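We use cookies to keep this notebook site working and to remember your login. Accept all / Manage preferences

Flores workshop notebook: vases and stems, Thursday

Started 9:20. Carried on with the table arrangements where Kinga left off.
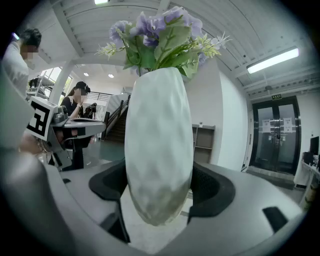
Main job for the day was to settle which vases go with which stems, and to write it down properly this time so that we stop swapping them around every week. Kinga's old list was on the back of a delivery slip and Torben has thrown it out.

White faceted vase. Keeping this one for the lavender bunch. The tall oval shape suits it and the hammered surface hides fingerprints better than the smooth glazed ones do. The gray-green shading at the bottom is part of the glaze. I tried a damp cloth on it and then a bit of dish soap before I was sure, so please don't scrub it.

The arrangement in it now is the purple blossoms at the top, the broad green leaves opened out under them, and the small spiky cream and yellow-green sprigs to the sides. I first had the sprigs in the middle and they disappeared behind the leaves. Moved them outward and left them a little uneven. Laurențiu thinks the left and right should match. I don't, and I've left it.

Stem length: the purple stems came in too long for this vase. Cut them to 20 cm below the lowest leaf, which put the blossoms too low, so the second batch was cut to 21 and that is the number to use. There is wire inside, so use the side cutters from the drawer under the sink. The good scissors already have two nicks in them from last time.

Bending: open the leaves by hand before the stem goes in. If you do it afterward the whole bunch turns in the neck and you have to start over. Bend at the wire, a little at a time. The coating on the leaf stalks whitens if it is folded sharply, and the marker Daichi used to cover it up came out a different green.

Weight: an artificial bunch weighs more at the top than I expected and there is no water to hold the vase down. Poured dry sand into the white vase up to 6 cm and it stands much better. Tested by knocking the table with my hip. With no sand it rocked and I had to catch it. With the sand it moved a little and settled. Barley sent us gravel last month (the bag is by the back door) but it rattles, and I would sooner not use it in ceramic. Fine for the metal buckets.

To put the sand in, roll a sheet of paper into a funnel. The plastic funnel is too wide for the neck. Sand first, then stems, then top up with a spoon if they lean.

Other vases, quickly:

Zodier glass cylinder: no artificial stems in it. You see all the wire ends. Keep for fresh.

Small brown jug: takes the leftover sprigs. The handle was glued in December and is holding, but lift it from underneath anyway.

Tall gray one: chip on the rim, turn it to the wall or give it to Torben for the pencils. He asked.

Dusting. Jenő wants a note on this for the customers, so I tried a few ways. A soft paintbrush works well on the blossoms. The hair dryer on cold is quicker on the leaves but it blew the petals off one of the cheaper bunches, and I found them behind the radiator after lunch. Damp cloth on the leaves only. Anything wet on the purple needs checking first, as I haven't tested whether the dye runs. Will do a scrap blossom in a cup of water overnight and look at it in the morning.

Packing. The Lakitano order goes with the stems out of the vases. Wrap the blossoms loosely in tissue, leaves folded up and not down. Vase in its own box with paper pushed inside the neck as well as around the outside. Sand goes in a zip bag, labeled, because the last customer thought it was salt. Put the cutting length on the card.

Laurențiu asked if we could send them already arranged. We tried it once with the brown jug and the bunch arrived flat on one side. Could be done with a taller box, but he would have to find the boxes.

14:45. Stopped to sweep. Wire ends get everywhere, please use the tray when cutting and empty it into the metal bin.

Left to do:
- check the dye test
- second purple bunch still needs its leaves opened
- more sand, the tub is nearly finished
- ask Kinga whether the cream sprigs can be ordered separately
- new side cutters, or get these sharpened
- type up the dusting note for Jenő

Daichi has the key to the stock cupboard until Monday.

Get new notebook entries by email. Enter your address to subscribe. You can unsubscribe at any time.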